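Trip news: we're booked, and yes, it's the slow way
January 6, 2024

Well, we've finally done it. After months of talking over breakfast and then talking again over tea, we've put the deposit down on the next trip, and for once we're not flying anywhere until the very end. We're taking the train and then the ferry to Trolotden, with a few nights at Verano on the way, and I'm so pleased about it I've already got the maps out on the spare bed.

Regular readers will remember the last time we tried for Trolotden. That was the September when the ferry was off for the whole of our week, and we ended up eating fish and chips in the car at Urquhart and watching the rain come in sideways. I still say the chips were good. But I've wanted to get across the water ever since, and when the new timetable came out just before Christmas I was on the website before I'd finished my coffee.

The big change this year is that the Gillarer ferry is running right through the shoulder season. It used to stop at the end of summer and that was that, you either drove the long way round or you stayed home. Now there's a morning boat and a late afternoon one, and you can take bikes on both of them for no extra charge (hooray!). You do have to book the bikes on separately, though, and the button for it is hidden at the bottom of the second page, under the bit about trailers. I missed it the first time and had to go back in. 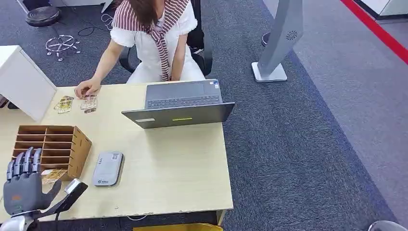 Anyway, the train. We leave home early, change once, and get into Verano at 1235 if everything behaves itself, which gives us the whole afternoon to find the guest house and stretch our legs. I've picked a place a few streets back from the station this time. Last trip we were right on the square and the rubbish truck came through before dawn every single morning, reversing and beeping the whole way. The new place has a courtyard for the bikes and they'll do us a packed lunch if we ask the night before.

We've given ourselves 3 nights there. My other half thinks that's one too many, but I want a proper day on the rail trail, which runs 44 kilometres from the old goods yard up to the lake and back down the other side. It's mostly gravel and mostly gentle, apart from one nasty pinch after the second bridge where I fully intend to get off and walk. There's a bakery at the top. I've read a lot about that bakery.

I put a little note about all this on our page last week and the replies came in thick and fast, mostly about the ferry. A few of you have been over already and had some very useful things to say about where to sit and what to bring. 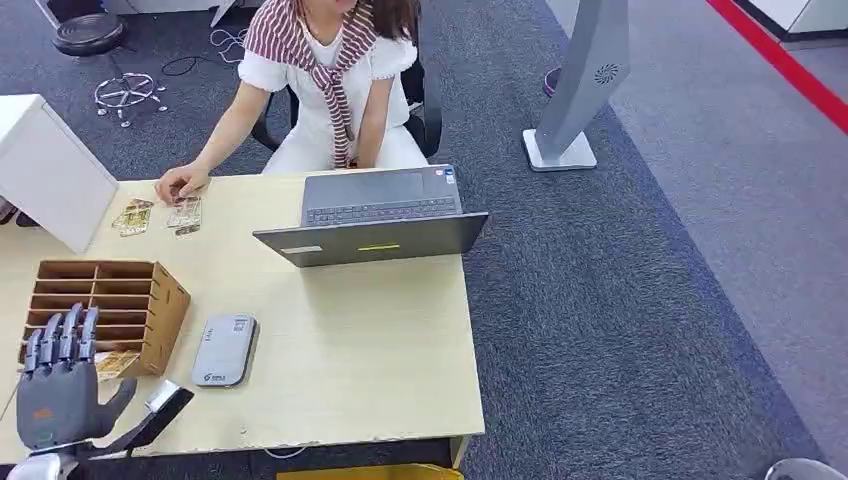

One reader wrote that the morning crossing is by far the better of the two, because the afternoon boat picks up a swell coming round the point and the tea goes everywhere. The same reader said to sit on the left going over, to take a warm jacket even on a sunny day, and not to bother with the café on board when there's a good one at the wharf. All noted! I've changed us to the morning sailing, and the ferry people swapped it over without a fuss.

Now for the part that always gets people writing in, the money. Between the trains, the boat, the guest house and the cottage on the other side, we've set ourselves a limit of $3000 for the two of us, and that has to cover meals as well. It's tighter than I'd like. The cottage took the biggest bite, but it has a kitchen and a washing machine, and I'd sooner cook a few dinners at home and spend the savings on a nice lunch out by the water. We did the same thing two years ago and came home with a bit left over, although we did eat an awful lot of pasta.

If you're thinking of going yourself, the cheap train fares seem to go first and the cottages not long after. The ferry still had plenty of room when I looked.
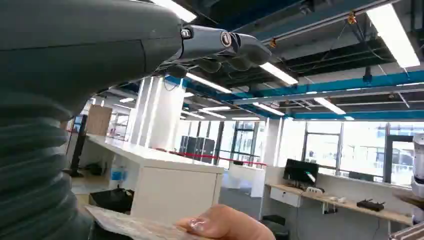
What's next

There's still a fair bit to sort out before we go. The bikes need a service, mine especially, as the back brake has been squealing since spring and I've been pretending not to hear it. I need a new pannier too, one with a clip that stays clipped. And we haven't settled how we're getting home from Trolotden. There's a small plane back to the mainland that would save us a day and a half, or we could catch the ferry again and spend a last night in Urquhart, rain or no rain.

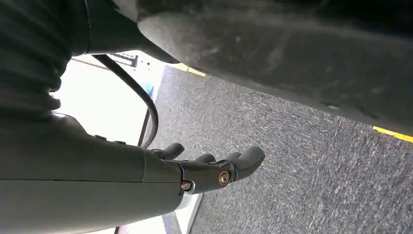
I'm leaning towards the plane, mostly for the view coming in over the islands, but they're fussy about bike boxes and I haven't had a straight answer on the weight limit. I've emailed twice. If they don't get back to me by the end of the month we'll go by boat and I'll have those chips again.

I'll post the full route once the last bookings are in, along with the packing list that so many of you asked for last time. If you've stayed anywhere near the wharf at Trolotden, or you know whether the little grocery shop there is open in the evenings, please leave me a comment. We get in fairly late and I'd like to know if I should be carrying the milk.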